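The Patience Club

In the town of Branau, students are learning that the hardest job for a robot arm is to let go

The club meets in the old drawing room of the technical school, on the second floor, after the last lesson. At first there were 11 students. They wanted to build a robot that fights, because they had seen such robots in videos. The school had no money for robots that fight, and the teacher who leads the club did not want them anyway. What the school could get was one light-colored arm with a black gripper, a small camera, and toy blocks which the students brought from home.

So the project became a project about blocks. It is called Erdős, after a street where one of the founding members lived, and this year it will travel to the student robotics meeting in Cestetow, in the class for handling of small objects. The task in this class sounds easy. The arm has to find a block, take it, and put it on a stack, and nobody may touch the controls when the clock is running. A team gets 300 seconds for one round.

I visited the club on three afternoons. On the first one I thought I would see a lot of movement. Instead I saw teenagers who looked at a screen and argued in low voices. The arm moved a little, stopped, and moved again. A girl of sixteen wrote each attempt in a school notebook with squared paper. When I came, the notebook was at attempt number 150. On my last visit it was at 402.

She did not find this number large. In her opinion a team that has not failed many times does not know its own machine.

The notebook is interesting reading. Each line has a date, the order of colors, and a short remark. "Too high." "Came from wrong side." "Good, but we don't know why." This last remark appears quite often in the first pages, and later it becomes rare. The teacher told me that she considers this the real result of the year, more than any place in Cestetow.

The camera sits close to the gripper, and the club had long discussions about it. A camera on the arm sees the block very well at the end of the movement, but the fingers also take a big part of the view. One half of the group wanted to put the camera on a stand beside the work surface. The other half said that a stand can be pushed by an elbow, and then all the work is lost. They tried the stand for two weeks in May. Somebody pushed it with an elbow.

Glare is the other enemy. A lamp or a window that helps the human eye can confuse the program, and a shiny spot may be taken for the side of a block. The students from Zolldale, who come by bus and joined the club later, made a list of times when the light in the room is good. In winter this list is short.

Not everything is serious. There is music, and there are sandwiches, and there was a long quarrel about which color must be on the bottom. The program does not care about it. The students care very much. For now they practice with pink at the top, orange under it, and then green, and they intend to keep this order until the competition. 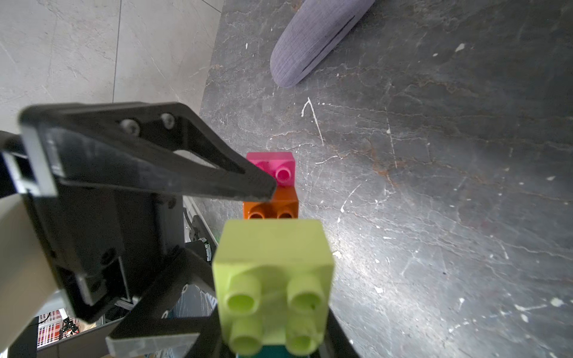 Issue 11 | Page 34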